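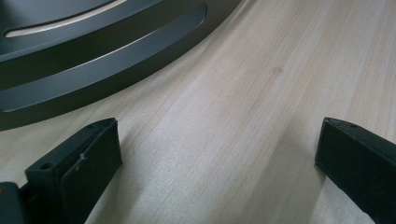
Attachment 1: pale wood tabletop, dark gray round edge at upper left

Ticket 773 – Bookings calendar shows the wrong day for evening classes
Product: Stekico Bookings, web version
Status: Solved (reopened once)

Hi again! Me with the pottery studio in Grostdale. I'm putting everything in one place this time, as my last ticket got split into three and I lost track of which one I was supposed to answer.

What's going wrong: any class I set up to start at 7 pm or later lands on the next day in the customer view. On my side it looks perfect. On the public page my Thursday wheel class says Friday, and I've had people turn up at a locked door (with cake, in one case, which made it worse). Morning and afternoon classes are fine.

I have 178 bookings in there for the summer term and 40 of them are evening ones, so fixing them by hand is my very last choice.

Stuff I've tried so far:

Logged out and back in. No change.
Cleared the browser cache, then tried a different browser, then my old laptop. Same wrong day on all of them.
Deleted one evening class and made it again from scratch. Still jumped a day.
Made a test class at 6:45 pm. Correct day!
Made a test class at 7:00 pm. Wrong day.

So there's a cutoff somewhere between those two, and it's the same every time.

Update, June 11, 2023
Your reply asked me to check the time zone under Account, then Location. It was right. But then I went poking around and there's a second time zone setting under Public Page, then Display, and that one was on UTC. I'm five hours behind that, so 7 pm for me is midnight over there – no wonder! I changed it, hit save, and the test class moved to the right day. The old classes didn't budge though.

Second update, same evening
Okay, the old ones only move if you open each class and save it again without changing anything. I did four that way and all four came out right. Is there a bulk way to do this? I looked under Tools and found "Refresh listings" but it warns that up to 100 confirmation emails could go out, and I really don't want to spook everybody.

Third update
Got your note about turning off Notify Customers first and then running the refresh. Did that, waited a few minutes, and every evening class is on its proper day now. No emails went out that I know of. I turned notifications back on afterward.

Reopening for one small thing: the August glazing weekend still shows the old day in the Vasiliu theme, but only on my phone. On the computer it's fine.

Closing again – it was the saved copy on my phone. Removed the shortcut, added it back, all good. Thanks for sticking with me on this one!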